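I gave up paper towels in August, mostly out of spite. I'd been to the big store out by the highway and paid more for a pack of them than I paid for the chicken, and I stood in the parking lot doing angry math on my phone. We were spending 284 dollars a year on something whose whole job is to go in the trash! So that was that.

The first week was rough. I kept reaching for the roll and grabbing air. My sister-in-law Ailbhe Doherty came over for dinner, spilled salad dressing down the side of the stove, and looked at me like I'd taken the doors off the bathroom. (She has come around a bit. She still brings her own napkins.)

What saved me was having way more cloths than I thought I needed. I started with 5, and by Tuesday they were all in the hamper and I was wiping the counter with a sock. Now I've got over 10 in the drawer by the sink, plus the raggedy ones under it for floors and cat business. I mix them up - old cotton dish towels for drying hands, cut-up T-shirts for the gross jobs, and microfiber for pretty much everything else.

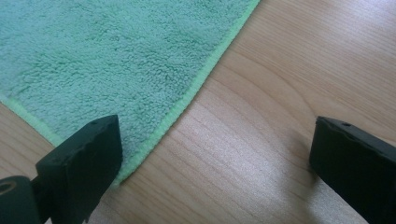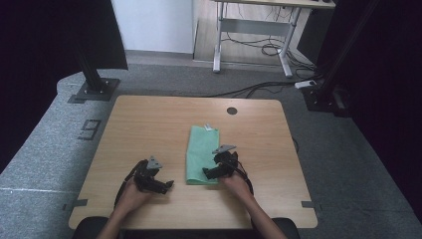
Can you wash microfiber with regular cotton towels?

I'd keep them apart. Microfiber grabs lint like crazy, so one trip through the washer with a fluffy bath towel and it comes out wearing a sweater. Warm water, a little detergent, no fabric softener, and then low heat or the clothesline.

The softener thing took me a while to learn. I grew up in a house where everything smelled like fake lavender, and I poured it into every load without thinking. Then my cloths started pushing water around the counter when they should have been soaking it up, and I blamed the cloths, and I bought new ones, and I ruined those too. My neighbor Kwabena finally set me straight over the fence. He used to run a car wash, so he has Opinions.

Bacon is still my weak spot. I've tried draining it on a rack, on a paper bag, on a slice of stale bread (pretty tasty, by the way), and I still miss the roll every single Sunday. There are 2 rolls hidden in the garage for bacon and for when the dog gets sick on the rug, and I don't feel bad about it.

Next up is the plastic wrap, I think. I bought some beeswax wraps at the spring market and so far they smell nice and refuse to stick to my one good bowl. If you've had better luck with yours, tell me what you're doing, and whether it works on half an onion.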